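5 January 2021

Film seal work, continued from the Grewal samples. Bergþóra Kragh on the bench with me in the morning, Baldur Bergmann on the humidity cabinet.

Purpose of this run: find out why the printed film from Pundgate peels clean at the back seam when the plain film from the same supplier tears in the body, as it should. Complaint came through Guðlaug Lauritsen before the break. The plain film has given no trouble.

Conditions. Jaw sealer reset to the old Zokano settings, dwell time unchanged, pressure unchanged. Cabinet held at 40 per cent relative humidity overnight. Strips cut across the seam with the twin blade cutter, 29 strips from the printed roll, same again from the plain. Four of the printed strips were thrown out for nicked edges. Blade was changed after the second of these and should have been changed before the run. Noted on the cutter card.

Peel results, printed film. Failure at the seal interface in nearly all strips. Load climbs, levels off early, then drops with no necking in the film. The peeled faces look grey and matt under the lens. No sign of the sealant layer pulling away from the web.

Peel results, plain film. Film stretches, then tears beside the seam. This is the failure we want. Spread between strips is small enough to ignore for now.

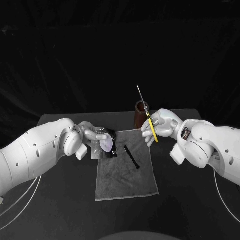

Crinkled pack, partly transparent, black section at one side.

Working theory is ink or overprint varnish carried into the seal area. The artwork drawing shows a clear margin at the back seam, but the margin on the roll is narrower on one edge when measured against the eye mark. Vilhjálmur thinks slip additive coming to the surface is just as likely, and points out that the printed roll has been in the warm store since April. Both would give a matt face. A solvent wipe will separate the two, as slip should come off and cured varnish should not.

Bergþóra tried one wiped strip after lunch. Load was higher and the film necked slightly before the seal let go. One strip only, so not recorded in the results sheet.

Load cell: zero drifted during the afternoon. Checked with the hanging weight and re-zeroed. Strips pulled before the check have been marked in the margin of the sheet and will be repeated if the drift is more than the cell's stated error. Crescencio Trujillo has the certificate.

Roll label reads 3,046 metres at receipt. Enough left for a full repeat.

To do:
Wiped and unwiped strips from both edges of the printed roll, kept separate.
Ask Pundgate for the varnish data sheet and the slip level.
Colour of the peeled face against the Grutolar card, same lamp each time.
Order cutter blades.
Baldur to log cabinet readings morning and night until the repeat is finished.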